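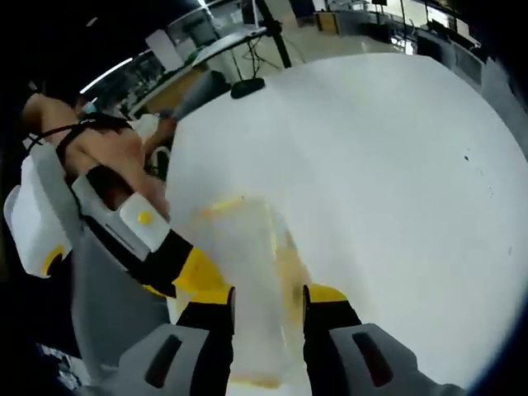 Wrist view with a translucent bag held between the fingertips.

How to label grasps on thin plastic from hand-held gripper recordings
Updated 7 Apr 2023

Our slip detector, Tonitz, is trained on short clips cut from hand-held gripper recordings. The model sees the wrist camera and the finger opening, and it predicts whether the object is still where it was between the fingertips. Boxes and cans are easy to label. Clear bags are the hard part, and most of the disagreements between labelers came from them. This page covers how we label bags now.

What you need

A recording exported in Pikard format, with the opening values saved alongside the video. The Asano viewer, version 2 or later. Older versions drop the last few opening values of each file and your marks will end up shifted.

Step 1. Align the opening values

Open the recording and find a moment where the fingers close on nothing. The opening should reach its minimum on the same video frame where the fingertips meet. If it doesn't, use the offset box under the timeline and type a value in milliseconds. On our rigs the offset is usually 40. Save it before you go on, or the viewer will forget it when you load the next file.

Step 2. Mark first contact

With a stiff object you can read contact from the opening alone, as the curve goes flat. A bag keeps folding while the fingers close, so the curve only bends a little. Step through the video and mark the first frame where the plastic moves and the fingers are the only thing that could have moved it. If the bag is already between the fingers when the clip starts, set contact to frame zero and tick "held at start."

Step 3. Pick two reference creases

The surface of a clear bag gives you very little to follow. Folds and colored edges are better. In the picture at the top, the top edge shows as a yellow-orange crease and would make a good first reference. Choose the second one lower down, close to a fingertip. Don't use a bright spot. Reflections travel when the camera moves and look just like slip.

Step 4. Mark slip

Slip starts when a reference near the fingertip changes position relative to the finger. If only the upper reference moves, the bag is bending, and the label stays "held." Check at half speed. When you can't decide, use "unclear" and leave it.

Step 5. Export

Export with the box for wide-angle correction left off. The model is trained on uncorrected video, and corrected clips have to be redone.

How much it helped

The February set has 1,719 clips. We took 100 bag clips from it and had two people label each one, first under the old rules and then under these. Agreement on the slip label went up, with most of the gain coming from Step 4. Agreement on first contact barely changed. We tried adding a third reference crease and dropped it, as it slowed the work and the labels came out the same.

Known problems

Bags with printing on both sides confuse the Bassi tracker, which jumps from the front print to the back. Turn the tracker off for those and place the references by hand.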